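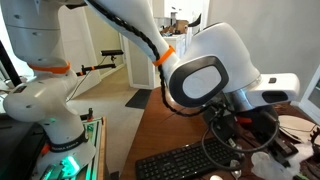 Aluminium-profile table with slotted rails and a light wooden edge strip.

Hiltness Table Pad, Large

A heat-resistant pad for polished dining tables, made by Amus for Plenbridge. Cut to size at no extra charge. Colour: grey or oatmeal. Weight: 2 kg. Felt backing, wipe-clean top.

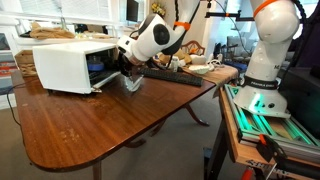 Using it under small appliances

Leave a gap behind any toaster oven and let the pad cool before you fold it. Don't use it on a cooktop. Wipe up spills with a damp cloth and mild soap.
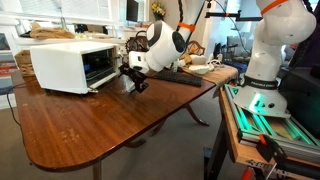
Worn or scratched tops

The felt won't mark a worn finish, but wax the table first and wait overnight. The pad does not repair scratches.

Item no. 286. Over 400 sold. Ships from our Belhaj warehouse by the 19th of June for orders placed now.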